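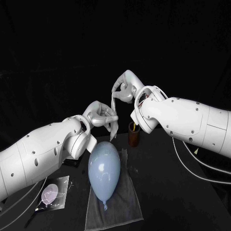 Grundness bench, balloon task: both hands on the strip, balloon on the towel.

To: leltholm-data list
Subject: Re: balloon episodes, what to keep

On Sunday the Vomel group wrote:

> We have been going through the shared set and have a question about
> the balloon episodes from Grundness. In many of them both hands hold
> the strip for a long time before anything else happens. Our training
> script treats long pauses as dead time and trims them. Should we
> trim these too, or is the pause part of the task? Also, the
> instruction text seems to change partway through the set. Is that
> on purpose?

Please don't trim them. The two-handed hold is the part we most wanted examples of. The operator is getting the strip lined up over the balloon, and the finger positions change by small amounts the whole time. A filter that only looks at arm speed will call that a pause. If you look at the finger joints you will see it is not one. Set the filter to use the hand channels as well, or turn it off for this task.

The instruction text is a mistake on our side. The first operators typed their own wording at the start of each session, so you get "put strip on balloon", "lay strip over balloon" and a few others. After that we switched to a fixed line. I will push a file that maps all of the old wordings to the new one and leaves the original text in a second column, in case anyone wants the variety.

Where the set stands now: 2087 episodes recorded, all tasks together. 29 of the balloon ones are marked bad and should be skipped. Most of those are dropped strips where the operator stopped and reset by hand. We kept the drops where the arms recovered without help, and those are tagged "recovered". I would like to see someone train with and without them.

Some notes for anyone recording more of this task:

Start the balloon on the folded towel, knot toward the operator's side. On the bare table it rolls and you lose the episode.

Change the angle of the balloon a little between episodes. We were too tidy in the early sessions and the policy learned one spot on the table.

Leave the other things on the table where they are within a session, and move them between sessions. The Hnatiuk people cleared everything off for theirs, and their model did badly as soon as a cup was put back.

Stop after 8 episodes and check that the left and right streams still line up. We lost most of an afternoon to a drift of 2 frames - too small to see on playback, but enough to spoil the handoff.

The mapping file should be up in August with the next release. If you need it before then, write to me off list and I will send what I have. It is missing the wordings from the last few sessions.

Grundness bench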